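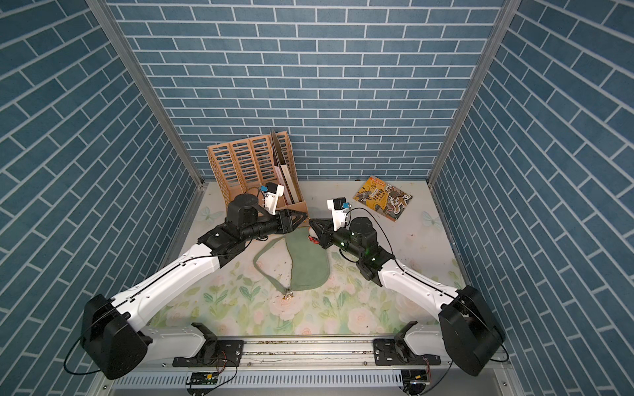 By Zihan Hou

Where Cadville Got Its Street Names

Introduction

I have lived on Tanner Row since I was four and I never once wondered about the tanner. Then last fall our geography class had a lesson on place names, and on the walk home I read every street sign as if I'd never seen it before. Pump Street. Long Acre. Widow's Lane. Clarkex Avenue! I passed no pumps and no acres, and I got home with a list on the back of my hand and a project topic.

My question was simple to write down: where do the street names in Cadville come from, and what do they say about the people who picked them? Cadville has 300 named streets, counting alleys and courts if they have a sign. I did not find an origin for every one of them. I did find a lot more than I expected, and some of it had been written down wrong for a very long time.

How I worked

I started with the street index at the back of the town map and typed every name into a spreadsheet. Next to each name I put a column for the part of town, the earliest map it shows up on, a guess, and then a column for proof. The guess column filled up in one weekend. The proof column took until January.

The main sources were the old maps in the library's local history room, the town council minutes, the phone directories, and people. The minutes were the big job. Councils had to vote on new street names, so the vote is nearly always written down somewhere, but there is no index before the typewriter years and the handwriting is hard going. I read 900 pages of minutes. Most of them are about drains. I now know much more about drains than I wanted to, and I will say that the argument over the Mill Street drain is better than most TV.

For people, I did 20 interviews, mostly with residents who had lived on the same street for a long time. I asked everyone the same opening question (what were you told about your street's name, and who told you?) and then let them talk. Delyth Ifans, my supervisor, made me write the question down and stick to it, and she was right. In my practice interview I had asked "Is it true your street is named after the tannery?" and of course the person said yes.

I sorted the names into groups: names that describe the ground, names for what was made or sold there, names of people, names of faraway places, and what I called developer names, which sound nice and mean nothing in particular. Plenty of names could go in more than one group. When that happened I went with the reason given in the minutes, and if the minutes gave no reason I marked it as open.

The old center

The oldest names in town are almost all plain directions. They tell you where the street went or what you would find when you got there. Mill Street went to the mill. Ford Street went down to the crossing on the Nindus, back when people crossed the creek on foot or with a cart. Pump Street had the public pump, and on the earliest map there is a tiny circle at the corner where it stood. I went to look and there is a mailbox there now, but the sidewalk does bulge out around that spot in a way that made no sense to me before.

What I love about these names is that no one seems to have chosen them. There's no vote in the minutes for Mill Street. People just said "the mill street" until a clerk wrote it with a capital M. On one map it is "the road to Hobb's," on the next one it is "Mill Road," and after that it is Mill Street for good.

Tanner Row, my own street, turned out to be a trick. I was sure about the tannery. So was my neighbor, and so is the little town guide sold at the bus station. But the tannery was on the other side of the Nindus, downstream, where the smell wouldn't bother people as much. The directories list a family called Tanner in the end house of our row, and in the minutes there's a complaint about "Tanner's row of cottages" being built too close to the road. So the street is named for a landlord! I was a bit let down for a day, and then I got over it, because the complaint is very funny and goes on for a page and a half.

The factory years

The biggest change comes with Clarkex. Everyone in Cadville knows the name from the avenue and the playing field, but people my age mostly don't know that it was a button factory. It employed a large part of the town, and it built houses for its workers on the flat ground east of the creek. The company laid out those streets and sent the council a list of names, and the council said yes to all of them in one short sentence.

The list is wonderful. Clarkex Avenue down the middle, naturally. Then Horn Street, Shell Street, Bone Street, and Pearl Street, which are all things buttons were made of. Bone Street lasted only a short while. The people living there wrote to the council that it put off visitors, and it became Rose Street, which has nothing to do with roses as far as I can tell. One woman I interviewed told me that her grandmother still called it "the Bone" all her life and would write Rose Street on an envelope as if it were a favor to the mailman.

I had driven past Pearl Street a thousand times and pictured jewelry. It is shirt buttons.
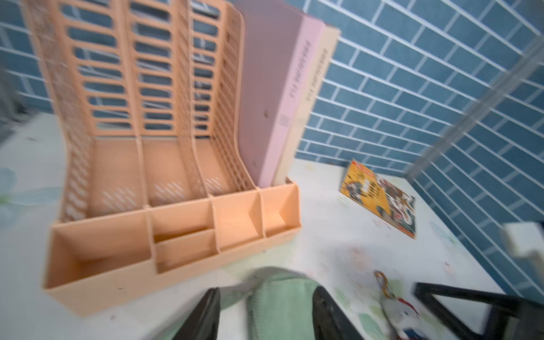 The factory streets are also where the women's names begin. There are very few streets in Cadville named for women, and before this project I would have guessed there were none. Adelaide Court and Martha Place are both in the factory district. I wanted them to be factory workers. The minutes don't say, and the company's own papers are mostly lost, so I have put both of them down as open. The story I heard in interviews is that they were the owner's daughters. Several people told it to me, but they all seemed to have gotten it from the same newspaper column, so I didn't count it as proof.

Luo Street

This section got out of hand and I had to cut it down, so please ask me about it if you see me.

Luo Street is a short street near the train station. The town guide says it is "of uncertain origin." In the directories it is called Back Station Street for years, and a grocery store run by the Luo family is listed at the corner. Everyone I talked to who was old enough to remember the store called the street Luo's, because that's where you were going. "Run down to Luo's" meant the store and the street both. After the store closed, the street was being resurfaced, and the council needed to put up new signs. The minutes have one line: residents ask that the sign read as the street is known. Passed.

So it is a Mill Street kind of name, a name that people simply used, but it happened recently enough that I could talk to people who had been using it. I found that really exciting. I had thought that sort of naming had stopped with carts and pumps. One man remembered the store's bell and the barrel of pickled greens by the door, and he was very firm that the new sign was too small.

I think the guide should be fixed. I have written to the people who publish it and I'm waiting to hear back.

The newer edges of town

I expected to be bored by the newer parts of town and at first I was. North of the highway, almost everything is a tree or a bird. Wren Way, Aspen Drive, Heron Close. The developers sent in lists just as Clarkex did, and the council passed them the same way. But some of the names are old field names that a planner copied from a farm map. Long Acre is one. Stony Piece is another, and the residents tried to get it changed to Stony Peace, which I think is a great name and the council did not. You can still see why a farmer would call it Stony Piece if you try to dig there. A resident showed me the heap of rocks from her vegetable bed with a lot of pride.

Heron Close is the one bird name that checks out. It backs onto the marshy bit of the Nindus, and I saw a heron there on a Thursday after school – standing in the water next to a shopping cart.

What I found overall

The old center describes, the factory district advertises, and the newer edges decorate, with plenty of exceptions in all of them. People's names turn up in every period, and most of them belong to men who owned the land. Only 2 names in my whole list were changed because the people living there asked for it and won, and those are Rose Street and Luo Street. I think that's worth knowing if you live on a street whose name you can't stand.

I was also surprised by how sure people are. Nearly everyone I interviewed had a story about their street, and when I could check the story against the minutes it was often wrong in the details and right about something bigger. Nobody tanned leather on Tanner Row, but there really was a Tanner, and he really did annoy people.

Problems and what I would change

My interviews lean toward the old center, where I know people. I'd like more from the factory district and from the apartments by the station. I should also have photocopied the minutes as I went along. I copied things out by hand to save money and then couldn't read my own writing, which, after all my complaining about the clerks, I deserved.

Widow's Lane is still open. There are three stories about it and they can't all be true. One has a ghost. If anyone reading this has an old deed or a letter with that address on it, please leave a note for me at the library desk.

Thanks

Thank you to Delyth Ifans for reading every draft and for crossing out "obviously" each time I used it, to the library staff for bringing up the map drawers again and again, and to everyone who let me sit in their kitchen and ask about a sign. The spreadsheet is available at the local history room, with the proof column filled in where I had proof.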